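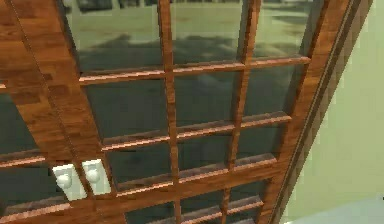

French doors, white knobs on white backplates. Render.

We use cookies to remember your login and to count visits. Accept all / Manage settings

Draught through the middle of internal French doors — what have people used?

gus_ro
We moved into a terrace in Pennington in July and the back room has a pair of wooden French doors between it and the hall. The hall is freezing. Most of the cold comes through where the two doors meet, and some comes underneath. I can get a two pound coin into the gap at the top, but at the bottom the doors touch. The opening is 30 mm out of square from corner to corner, so I assume the house has moved at some point. I don't want to replace the doors. Is there a strip that works on the meeting edge, or am I better off hanging a curtain and forgetting about it?

Titilayo T
Curtain. I had the same problem in my last place and tried three sorts of foam tape before I gave in. A lined curtain on the hall side did more in one evening than all the tape had. The foam was flat by Christmas and I was picking glue off the wood until spring.

pettigrew_h
I wouldn't start with either. If the gap is wide at the top and closed at the bottom, one of the doors has dropped or a hinge is loose. Open each one halfway and lift it by the outer edge. If it moves, tighten the top hinge. If the screws just spin, take them out, glue matchsticks or a bit of dowel into the holes and put the screws back the next day. Then look at the gap again. You may find it's half what it was.

gus_ro
Tried that just now. The left one lifts a bit, the right one is solid. Two of the three screws in the left top hinge spin.

pettigrew_h
There you go. Do that first and don't buy anything yet.

Ea_Thor
Agree about the hinge, but I don't agree it will fix the draught. Doors that meet in the middle always leak unless one has a rebate or there's a cover strip on the edge. Mine had neither. I fitted a brush strip, the kind with an aluminium carrier, cut down to 12 mm of brush. It's screwed to the door that stays shut, so the other one closes against it. Four years on it's still fine. Check that the doors still latch before you put all the screws in, as I had to move mine once.

Titilayo T
Brush strip lets air through though. It's bristles.

Ea_Thor
Some, yes. Far less than an open gap. You can get it with a plastic fin down the middle, which stops most of the rest.

cempaka_n
Does anyone know if the Serkari seal sticks to varnished wood? I've got the same sort of doors, varnished, and the instructions only mention paint.

Titilayo T
Not used that one. I'd try a short piece somewhere it won't show and leave it a week.

pettigrew_h
Wipe it down with meths first, but test that as well, it can cloud some varnishes. I'd still rather have screws than glue on anything that gets opened every day.

cempaka_n
Thanks. Will test on the top edge.

gus_ro
Update. Hinge done with dowel and wood glue. The gap at the top has closed up by more than I expected and both doors now latch without a shove. Still a draught in the middle if I hold my hand there, but the one underneath is worse. How do people deal with the bottom? There's a carpet on one side and tiles on the other.

Ea_Thor
How wide is each door?

gus_ro
Almost 800 for the right one. The left is 721, which seems an odd size. I think somebody trimmed it.

Ea_Thor
Then get two brush strips for the bottom and cut each to its own door. Put them on the tile side or they'll drag on the carpet and you'll hate them.

Titilayo T
Or a sausage draught excluder. I know, but they cost next to nothing and you can move them.

gus_ro
I'd trip over it. Going with brush for the bottom and the middle, the sort with the fin. If it doesn't work I'll put a curtain up and Titilayo can say so.

Titilayo T
I will.

Contact the moderators | © Nillow Home Forums | Back to top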